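Fusiretti Second-Hand Tables
Home | Tables | Chairs | Storage | Gallery | Delivery | Contact

Gallery: light wood tops

Page updated 21 August 2022

Most of the questions we get are about the tops of tables. People want to know what colour they are, how strong the grain is and whether there is a hole for cables. The stock list gives sizes and prices and very little else, so the gallery is the place for the rest. It covers the light tops only. Dark tops, white tops and glass are on their own pages, and chairs are in a separate gallery.

All the tables on this page come from office and college clearances. They are cleaned, checked and stored in our unit at Fulon Yard, Chauke. Larger ones are kept in the back half of the unit and you may need to ask for them to be brought forward.

A note on colour. Pale wood changes a good deal with the light. A top that looks honey coloured under the lamps can look closer to grey by the door, and yellower again in a room with warm bulbs. If you are matching a table to a floor or to shelves you already have, bring a small piece or a drawer front with you. We can take it over to the table and you can look at the two together.

A note on names. Skunden is the name we use on our tickets for the pale tops with a wavy grain and rounded corners. It covers desks, meeting tables and a small number of side tables. Straight-grained tops are ticketed as plain light, and the size follows the name.

Skunden tables

The Skunden tops are the ones we sell most of. The pattern is quite open, with long lines and looser curves between them, and it does not repeat in any way that bothers people once the table has a computer and some papers on it. Two tables side by side will not line up at the join. If you want a long run of desks with a matching pattern, the plain light ones are a better choice.

The longest we have at present is 196 cm. It goes through an ordinary doorway on its side with the legs off. Allow for the turn if your stairs have a half landing, and measure the landing as well as the door. We have taken tables back to the unit because of a landing.

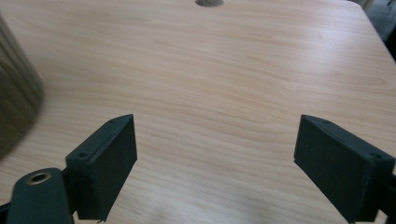
Skunden top, pale honey-beige with a wavy grain. The round hole is near the far edge, and the corner in view is rounded.

The holes are for cables. On desks from the same clearance they are usually in the same place, but not always, and we do not drill new ones. Where a plastic cap has come with the table it will be in the bag with the bolts. Many are missing. Replacement caps are cheap and easy to find, but measure the hole first, as a cap that is slightly too large will not press in and one that is slightly too small will drop through.

If you would like to have the hole at the front, where you sit, the top can be turned round on most frames. The fixing points are the same on both sides. Ask us to check before you pay, as there is one type of frame with a bar underneath that gets in the way.

The finish has a slight shine. It is less than you would get from varnish, but a lamp or a window will show as a soft bright patch from some angles. People who work with a screen all day sometimes prefer to put the desk side-on to the window for this reason. A desk pad also does the job.

Edges and corners

Rounded corners are easier to live with in a narrow room. They also take knocks better than square ones, and we see fewer chips on them. The part that does get damaged is the front edge where a chair arm has been pushed against it for years. We run a hand along every front edge when a table comes in. Anything rough is written on the ticket under Marks.

Where the edging strip has lifted we glue it back and leave it clamped overnight. A repaired strip is also written on the ticket. It should hold well in normal use, but keep kettles and radiators away from it. Steam is what usually lifts it.

We do not sand or refinish laminate tops. It can't be done without going through the pattern, and once that has happened there is nothing to be done with the table except cover it.

Plain light tables

Straight grain, running along the length. These came mostly from a college library and have had a gentler life than the desks. Some have faint rings on them. A few have a name or initials scratched underneath, which we have left alone.

The narrow version is 56 cm deep. It suits a hallway or the end of a bed, and works as a sewing table if your machine is not too large. It is a little tight for a full-size keyboard with a monitor behind it, so try it at the unit if that is what you want it for. There is a chair you can use.

The wide version seats six if nobody minds elbows. Four is more comfortable. The legs are set in from the ends, so a person sitting at the end has room for their knees.

Side tables

Small tops, the same finishes as above. Most of these were used for printers. The tops are sound but check the shelf underneath, as the shelves have sometimes bowed in the middle. They can be turned over and used the other way up. We do this ourselves when we notice it.

There are usually five or more side tables in stock, and they are not listed one by one. The price is on the ticket.

Frames and legs

Frames are grey or silver unless the ticket says otherwise. You can swap between the two if we have the right size, and there is no charge for this when you collect. Please ask when you book, as the swap has to be done before you arrive.

Adjustable feet are fitted to nearly all the frames. They unscrew by hand. If one has seized, a drop of oil and an hour's wait will generally free it. On a wooden floor put felt under the feet, as the plastic can leave a grey line when the table is moved.

Tables are sold with the bolts but without tools. You will need a 5 mm hex key for the Skunden frames. The plain light ones take an ordinary cross-head screwdriver.

Cleaning a light top

Use a damp cloth with a small amount of washing-up liquid, then a dry one. Go along the grain and dry the area round the cable hole properly, as water sitting there can swell the board under the surface. Do not use cream cleaner. It takes the shine off in patches and the patches show more on a pale top than on a dark one.

Ink comes off with surgical spirit on cotton wool. Try it on the underside first. Sticky marks from tape or labels can be rubbed away with a little cooking oil, left for a few minutes and washed off. Felt-tip pen that has been there for years will probably stay.

Polish is not needed. It builds up over time and makes the top look smeared.

Visiting and holding a table

The unit is at the far end of Fulon Yard, past the tile shop. The sign is on the side wall and is easy to miss from the road. There is room to park a van outside the shutter while you load. Opening hours are on the Contact page.

We will hold a table for two days without a deposit. Tell us the ticket number or, if you don't have it, the type and length. After that it goes back on sale. Deposits are returned if you come and look and decide against it.

Local delivery is to the ground floor. Stairs can be arranged, but we need to know the width and whether there is a turn. The legs come off for delivery and we put them back on in the room, if there is space to turn the table over.

Next additions

The next clearance is due in November and should bring in more meeting tables, some of them with a Skunden top. They will be added to the gallery once they have been cleaned and measured. We can't reserve anything before then, as we do not know the condition until it is off the lorry.

Half-round end sections are also expected. These stand against the end of a straight table to make it longer. They will be sold singly.

Questions about a particular table can be sent through the form on the Contact page. Please include the ticket number.

More galleries: Dark wood tops | White tops | Glass | Chairs
Back to top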